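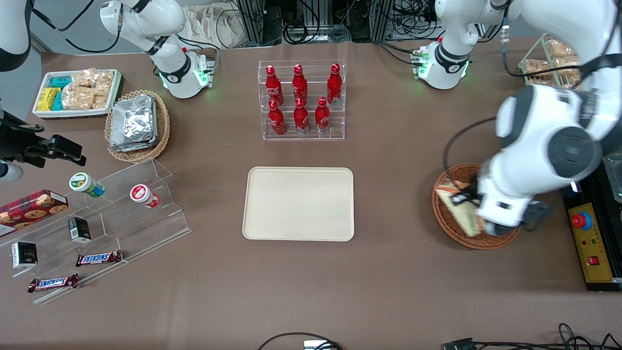 Snack table test, two arms, which gripper would you keep?

Forum: Arms, Hands and Grippers
Started by volkan_t

volkan_t wrote:
Hello all, long post coming, so get yourself a coffee. Some of you will remember me from the cable routing thread, where I signed off by saying I would never touch packaging again. Well, I am back and it's packaging! We have been putting two sets of fingers through the same chore, a mixed table of snacks and drinks that have to be moved between trays, baskets and a couple of clear display racks. Same two white arms the whole time, same controller, same fixed camera looking over the table. The only thing we swap is what is on the end of the wrist.

Set one is the Prokuvano jaw, which has hard narrow fingers and closes parallel. Set two is the Desby, with the softer pads and a bit more give at the tip. I did 500 picks with the Prokuvano and 505 with the Desby (the extra 5 are there because I lost my place on the tally sheet and felt it was more fair to keep going than to guess).

My feelings so far, and they are feelings, I have not finished going through the logs. The Prokuvano is lovely on anything with an edge. Flat packs, cookie boxes, candy bars, it just goes down and gets them. The Desby is kinder to foil and chip bags and it forgives me when the camera is off a little. But it is fat, and getting it down inside a basket without brushing the rim is a whole adventure. I have to pick one set by Thursday and I would love to hear from people who have lived with either.
– Volkan Türkmen

oldbearing wrote:
Welcome back, I knew you couldn't stay away. What are you doing about the bottles? I see six Cokes in that rack, two rows of three, and my experience with hard fingers on a round bottle is that everything goes well right up until the moment it squirts out sideways.

volkan_t wrote:
Bottles are the one place where the two came out nearly even, which surprised me. If I grab at the label, both hold. If I go high, toward the neck, the Prokuvano wants to walk up the slope and the Desby sits there quite happily. So I wrote the grasp to aim for the label and stopped worrying. The back row is harder than the front, as you would expect, and I take the front ones out first.

Emiliano R wrote:
I am going to be the disagreeable one, sorry Volkan, you know I mean it with affection. I don't think this is a gripper question at all. I spent most of December on nearly the same job with Dutach fingers, then switched to something three times the price, and my numbers moved by next to nothing. What moved them was a second camera on the wrist. Your fixed view is fine for a rack of bottles standing up in the open. It is not fine for a jar lying on its side on a stepped clear shelf, where half the edges the camera finds belong to the acrylic. You have two jars tipped over there. How often do you miss those?

volkan_t wrote:
More often than I like, and I did not mention it because I was hoping no one would ask! The green lid one especially. With either set of fingers I get a good number of grasps where the hand closes just short of it. So yes, I will give you that. But Emiliano, the failures on the foil packets are a different animal. The hand arrives in the right spot, closes, and brings up two packets instead of one, or pinches the corner and drops it on the way. A wrist camera would only let me watch that from closer.

Emiliano R wrote:
Fair on the foil. I would still bet that half of your "brings up two" cases start with a poor guess at the top packet in the stack. Shiny on shiny on shiny. Try turning your overhead light off for one run and see what happens, it costs you nothing.
– Emiliano Robles

pinchpoint_annie wrote:
Hi Volkan, long time reader, hardly ever post. We run the Desby on a bakery line and I wanted to say something about the baskets, as your left arm with the flat cream and green pack in the round wicker one made me wince in recognition. Wicker is awful! It isn't stiff, the rim is never the same height all the way around, and soft pads like to catch on the weave. What helped us was coming in straight down over the middle and only then moving sideways to the item, slow, with the force limit turned way down. It adds a little time. We also took the outer pads off and trimmed them narrower with a knife, which I'm sure voids something, but we have been running them that way for ages.

volkan_t wrote:
Annie, please post more often. I had not thought of trimming them. How much did you take off?

pinchpoint_annie wrote:
3 mm from each side. Any more than that and the bread bags started to slip.

oldbearing wrote:
Not a fan of cutting up pads, I'll say so now. You lose the lip, and the lip is the part that makes them worth the money on thin film. If the problem is width then buy narrow fingers. Yüksel makes a slim set that bolts to most of these wrists, and I have had mine through jobs a good deal rougher than candy bars.

pinchpoint_annie wrote:
I did try the Yüksel ones! They were fine on boxes, but on bags of rolls they left a crease every time and our customer sends creased ones back. It really depends who is looking at the product afterward.

Emiliano R wrote:
oldbearing is right about the lip and Annie is right about the creases, so that's cleared up then.

Volkan, one more question and then I'll leave you in peace. You have two arms. Why do both of them need the same fingers? Put the hard set on one side and the soft set on the other and divide up the table. The boxes, the jars and the Snickers are all over on one side as it is.

volkan_t wrote:
I did consider it, and what put me off is handovers. Now and then one arm has to pass something to the other over the empty tray in the middle, and I tuned all of that for matching fingers. I could tune it again, but I know myself, it would eat the whole week. Also the bread is on the far side behind the left arm, while the foil and the snack bags are on the other side with the boxes, so the split is less tidy than you make it sound. I would have to move things around, and then I can't compare with the runs I already have.

oldbearing wrote:
Then move things around. Real shelves get rearranged every day of the week.

volkan_t wrote:
Also true, and a little painful to read at this hour. All right, so my plan: tonight I run the foil basket with the overhead light off, as Emiliano says, first one set and then the other. Tomorrow I trim one pair of Desby pads the way Annie did (I have a spare pair, oldbearing, please breathe) and try the round basket coming straight down. If the trimmed pads still hold a chip bag I will probably keep the Desby on both arms and live with being slower on the candy bars. If they don't, I will try the mixed setup and grumble about the handovers in here.

Emiliano R wrote:
Log the light-off run separately or you'll hate yourself later. And send me the jar misses, the ones that close short. I have a script that draws the grasp point back over the camera view and I'd like to see whether yours all lean the same way.

volkan_t wrote:
Will do, I'll zip them up after dinner. Do you want both jars or only the one with the green lid?

Emiliano R wrote:
Both, please. And a few bottles too, so I have something that worked to hold them up against.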